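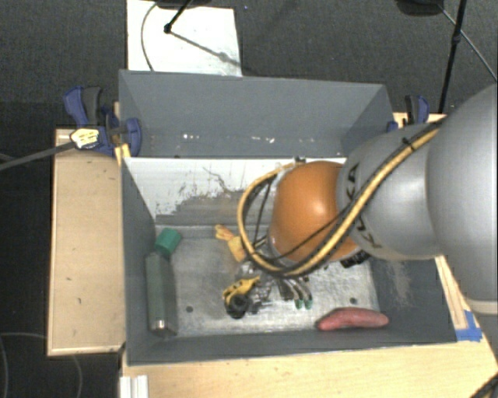

KUKA arm and grey bin on the work surface.

Lamberg Lane Allotment and Gardens Association
Minutes of the September general meeting, 7.30 pm

In the chair: Fionnuala Coughlan
Minutes: Aidan Fitzgerald
Apologies: plots 4 and 60

1. Minutes of the last meeting

Agreed, with one correction. The minutes said members "welcomed" the new water charge. Several people present could not remember welcoming it. Changed to "were told of".

2. Matters arising

The lower gate still sticks. We were informed in spring that it would be planed down "shortly". The chair will ring the contractor again. No great hope was expressed.

3. Grulex soil improver

The meeting heard a report on the free trial of Grulex, which the supplier says will cut watering by half on any soil. Four plots tried it on one bed each. The plot 12 beans were good. The plot 12 beans are good every year. Plot 31 saw no difference. Plot 40 thought the bed stayed damp for longer, but it is also the bed nearest the leaking tap. Plot 22 forgot which bed had been treated.

The supplier has offered us sixty bags at a reduced price. A. Fitzgerald asked whether anyone had seen figures that did not come from the supplier. No one had. He said that a wet July was a poor month to test a product meant for dry ones, and that he would want a second summer, with the beds marked this time, before spending a penny. Plot 40 said this was unfair to the product and that the discount would be gone by then.

Proposed that we buy nothing this year. Carried, one against.

4. Water

The meter reading for the quarter is up again, though it rained for much of it. It was suggested that members are leaving hoses on. It was also suggested that the meter is wrong. The chair pointed out that we blamed the meter last year, paid to have it checked, and found it was fine. The tap by plot 40 to be mended first, and the reading looked at again after that.

5. Evska booking app

Evska would replace the paper sheet for the shredder and the trailer. The cost is £149 a year, or £59 for the first year if we sign before the end of the month. F. Coughlan had sat through the online talk and reported that it looked tidy, but that her question about members without a smartphone was answered with "most people find a way".

Points raised:
The paper sheet has failed twice that anyone can recall, both times when the pencil went missing.
A new pencil would be cheaper.
The first-year price tells us very little about the third.
Against this, plot 17 said the sheet means a walk to the shed to see whether the trailer is free, and he was tired of it.

Left on the table. F. Coughlan to ask for the full terms in writing.

6. Brynjólfsdóttir pear

The tree on the shared ground has not fruited in six years. The nursery's label promised three. Some members want it out. It was agreed to give it one more spring, as was agreed last September and the September before.

7. Any other business

Bonfires: the rules have not changed. Please read them.
Someone has taken the good rake. Please bring it back.

The meeting closed at 9.10 pm. Next meeting in the usual hall, heating permitting.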